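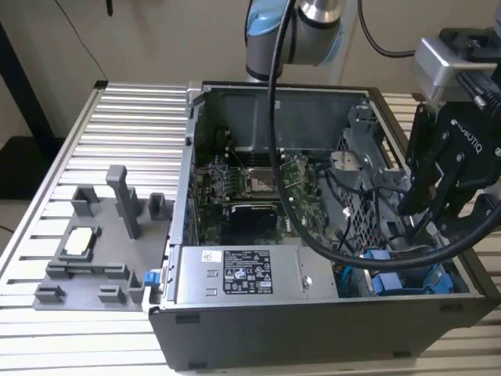

Workshop notebook – baking bench
Friday, first bake in at half past eight

Oat and date slab, fourth go. I think we've got it! Writing this up while the second tray is still in, so forgive the crumbs and the handwriting when this gets typed.

Quick recap for anyone picking up the book cold. The slab is meant to be a soft oat base, a date layer and a thin crumbly top, cut into fingers, and it has to survive a day in a tin without going limp. The first three goes all fell down on the base. Go 1 was greasy, go 2 was like a roof tile, and go 3 was lovely on the edges and raw in the middle, which was my own fault for using the deep tin.

Changes for go 4:

Half the oats blitzed to a rough flour, half left whole. Last time it was all whole oats and the base wouldn't hold when cut.

Butter melted and left to cool before it goes in. I used to pour it in hot and the sugar went to syrup at the bottom of the bowl.

Dates soaked in strong black tea, not water. This was a whim from the Llewellyn notes (the green folder, back page, the bit about fruit loaf) and oh, it is so much better. You don't taste tea exactly, you just get a darker, less sickly date. I used 85 g less sugar in the base to go with it and didn't miss it at all.

Shallow tin, the Vudow one with the rolled edge. Lined both ways with the paper hanging over so the whole slab lifts out.

Batch size: 1000 g of dates for the full run, which fills 4 shallow tins. If you only want one tin, quarter everything, but keep the pinch of salt generous. I quartered the salt for the trial tin and the top was flat as anything.

Method as done today. Rub the top mix first and put it in the fridge, then forget about it. Simmer the dates in their tea until they slump, and mash with a fork. Don't use the stick blender! It makes a paste that's too smooth and the layers slide apart when you bite. Press the base in with the back of a wet spoon, right into the corners, and give it ten minutes in the oven on its own. Dates on while it's still hot, spread to the edges. Crumble the cold top over in bits of all sizes, some big as a hazelnut, some like sand. Back in until the top is a proper biscuit brown and you can see the dates just bubbling at the sides.

Oven: the Areo, middle shelf, no fan. The back left corner still runs hot so I turned the tin halfway. Tried the fan for the trial tin and it dried the top before the base had any colour. Left the old Trurik oven alone, as its door seal is still sagging – new one is on order, I'll stick it on the shelf by the scales when it comes.

Results:

Tin 1. Base golden underneath, cuts clean once cold. Top crumbly but mostly stays on. Very happy with this.

Tin 2. Just out now, as I write. Slightly paler, I opened the door too often out of nosiness. Smells wonderful.

Cutting: wait. I know. I cut the corner off tin 1 warm and it collapsed into a sort of pudding (an excellent pudding, with cold custard, note for another day). An hour on the rack and then another in the fridge gave sharp edges with the long knife. Wipe the blade between cuts or the dates drag.

Keeping test: fingers from tin 1 wrapped in paper in the blue tin, another lot in the same tin unwrapped, a last few in the freezer. Will taste after 3 days and write it up under this. My guess is that the unwrapped ones will be softer on top but I'd love to be wrong.

Things to try next:

Orange zest in the date layer, only a little.

Swapping some of the butter in the top for brown butter. Might be too much with the tea, might be the best thing we've ever made.

A spoonful of tahini in the base. It came to me in the middle of washing up and I can't stop thinking about it.

Rye flour instead of the blitzed oats – needs more liquid, go carefully.

Shopping: dates (the block kind are fine, just check for stones, I found two), rolled oats, baking paper, more tea. We're also low on demerara.

Later, half past four. Tin 2 cut beautifully, paler top and all. If anything I like the middle pieces better than tin 1, a touch chewier. So perhaps pull them a couple of minutes sooner next time. Have marked it in pencil on the recipe card, not pen, until go 5.

Filed under: Bench Notes, Traybakes, Oats
6 comments | 14 shares
Contact | Copyright, all rights reserved | Back to top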